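**Ticket: Greifpunkt springt in der Kiste / Planner bricht mit "no valid approach" ab**
Projekt: Sokeder, Zweiarm-Zelle
Komponenten: Perception (Segmentierung, Tiefenfilter), Grasp-Planner, Kollisionsszene
Priorität: hoch
Status: in Arbeit, Workaround aktiv
Angelegt: 2021-05-16

## Kurzfassung

Seit dem Update des Perception-Pakets auf den Märzstand liefert die Pose-Schätzung für kleine Objekte in der türkisen Kiste keine stabile Z-Höhe mehr. XY ist ok. Z springt zwischen "auf dem Kistenboden" und "unter der Tischplatte". Planner bekommt das Ziel, prüft gegen die Szene, findet Kollision mit Tisch, bricht ab. Manchmal kommt auch ein gültiges Ziel durch, dann fährt der rechte Arm los und stoppt über dem Rand, weil das nächste Update die Pose wieder verwirft.

Auf dem Papier direkt, also ohne Kiste: kein Problem. Nur in der Kiste.

## Umgebung

- Steuerung: Standardstack Sidinness, Echtzeitteil unverändert
- Planner: Jaramillo, aktueller Branch, keine lokalen Patches (hab nachgesehen)
- Perception: Grerard, Märzstand
- Kopfkamera, Tiefe + Farbe, Kalibrierung neu gemacht vor dem ersten Testlauf
- Unterlage: dunkles Papier auf weißem Tisch
- Beide Arme bestromt, links in Warteposition

## Symptom im Log

Typischer Ablauf, gekürzt:

```
[perception] segment: object=toy_car conf=ok
[perception] depth_fill: region interpolated
[perception] pose: z below support plane
[scene] attach target -> collision with table_top
[planner] no valid approach (right_arm)
[exec] abort, hold position
```

Entscheidend ist die zweite Zeile. `depth_fill` taucht nur auf, wenn das Objekt in der Kiste liegt. Auf dem Papier kein einziges mal.

## Was ich schon durch hab

**Kalibrierung.** War mein erster Verdacht. Hand-Auge rechts neu aufgenommen, Ergebnis praktisch identisch mit der alten. Links auch geprüft, unauffällig. Wars nicht.

**Zeitstempel.** Farbe und Tiefe laufen synchron, Versatz unter einem Bild. TF-Baum sauber, keine Extrapolationswarnungen. Wars auch nicht.

**Planner isoliert.** Pose von Hand eingespeist, Z fest auf Kistenboden plus halbe Objekthöhe. 6 Versuche, 6 gültige Pfade. Der Planner macht also genau was er soll, Eingabe ist Müll.

**Kollisionsszene.** Kiste war als Vollquader drin!! Alte Szenendatei, irgendwann mal so angelegt. Auf fünf Platten umgebaut (Boden + vier Wände). War ein echter Fehler, gehört gefixt, erklärt aber die Z-Sprünge nicht. Separater Commit, bitte nicht mit diesem Ticket vermischen.

**Rollback Perception.** Alter Stand: stabil. Märzstand: springt. Mehrfach hin und her gewechselt, reproduzierbar. Damit ist das Paket dran.

## Eingrenzung

Diff zwischen den beiden Ständen durchgegangen. Drei Änderungen, die Tiefe anfassen:

1. Lochfüllung interpoliert jetzt über Segmentgrenzen hinweg (früher nur innerhalb eines Segments)
2. Neuer Glanzfilter verwirft gesättigte Pixel vor der Füllung
3. Support-Plane wird global gefittet, nicht mehr pro Behälter

Einzeln abgeschaltet:

| Änderung aus | Z stabil? | Bemerkung |
|---|---|---|
| nur 1 | meistens | ein Ausreißer, dann ok |
| nur 2 | nein | etwas besser, reicht nicht |
| nur 3 | nein | kein Unterschied zu vorher |
| 1 und 2 | ja | kein Ausreißer |
| alle | ja | wie alter Stand |

Also Kombination aus 1 und 2. Kunststoffboden glänzt, Filter wirft den Fleck raus, Lochfüllung holt sich Werte von irgendwo - vermutlich von Papier oder aus ungültigen Tiefen am Rand. Objektpose wird dann gegen den kaputten Bodenbereich gerechnet und rutscht nach unten.

Maximale Lückengröße steht übrigens auf 1,016 (Einheit im Config-Kommentar: "normalized", was auch immer das heißen soll). Wert über 1 ergibt da eigentlich keinen Sinn. Sieht nach Tippfehler oder Umrechnung aus. Auf den alten Wert zurück bringt allein nichts, trotzdem klären.

## Testaufbau

Gelbes Spielzeugauto in der Kiste, Kiste in der rechten Papierhälfte, rechter Greifer offen am rechten Rand. Linker Greifer bleibt weit weg über dem Papier. Den Glanzfleck auf dem Kistenboden sieht man gut, oben links. Genau in dieser Ecke liegt in der Tiefenmaske das Loch.

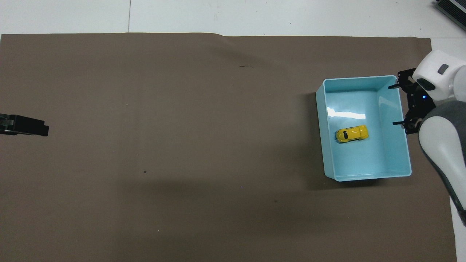 ## Workaround (aktiv)

In der Perception-Config für diese Zelle:

```
depth_fill:
 cross_segment: false
glare_filter:
 enabled: false
```

Danach Node neu starten, nicht nur Parameter neu laden. Der Füllpuffer bleibt sonst stehen und man sucht sich tot. Hat mich ne Stunde gekostet.

Nach Neustart 5 Durchläufe mit Auto in der Kiste: Pose stabil, Planner findet jedes Mal einen Pfad. Nur Planung und Anfahrt getestet, kein Greifen mit geschlossenen Fingern. Steht noch aus.

## Nebenbefunde

- Segmentierung hält einzelne Flecken auf dem Papier kurzzeitig für Objekte, sehr niedrige Konfidenz, fliegt am Schwellwert raus. Unkritisch solange keiner den Schwellwert runterdreht.
- Bei Abbruch schreibt `exec` nur "hold position", aber nicht, welches Pose-Update den Abbruch ausgelöst hat. Bitte ID mit ins Log, sonst muss man alles über Zeitstempel zusammensuchen.
- Anfahrt von rechts oben wird vom Planner bevorzugt, auch wenn der Weg steil von oben kürzer wäre. Kostenfunktion anschauen, eigenes Ticket.
- Beim Verschieben der Kiste bleibt der alte Kollisionskörper noch ein paar Updates lang in der Szene stehen. Noch nicht verfolgt, kann Zufall sein.

## Offen

- [x] Kiste als Hohlkörper in die Szene
- [x] Verursachendes Paket eingegrenzt
- [x] Workaround in der Zelle
- [ ] Lochfüllung: Segmentgrenze wieder als Default, Option für alle die es anders brauchen
- [ ] Glanzfilter: verworfene Pixel als "unbekannt" markieren und nicht wie normale Löcher behandeln
- [ ] Plausibilitätsprüfung vor dem Planner: Z unter Tischebene sofort verwerfen mit klarer Meldung
- [ ] Wert 1,016 klären
- [ ] Greiftest mit Workaround, auch mit gedrehter Kiste
- [ ] Regressionstest mit Bagfile, Kiste + Glanz, in die CI

## Nachtrag

Bagfile hängt am Ticket, 3 Aufnahmen: ohne Kiste, Kiste leer, Kiste mit Auto. Die leere ist interessant, da sieht man in der Tiefe schon den eingebrochenen Boden ohne dass überhaupt ein Objekt dabei ist. Wer den Fix baut, bitte damit anfangen, geht ohne Roboter am Schreibtisch.

Plausibilitätsprüfung würd ich vorziehen, ist ein Zweizeiler und hätte den halben Tag Suche gespart. Meldung dann bitte so, dass der Z-Wert und die Tischebene beide drinstehen.

Ticket bleibt offen bis der Greiftest durch ist. Workaround bis dahin nicht aus der Config nehmen, auch nicht "nur kurz zum probieren" - die Zelle läuft damit gerade.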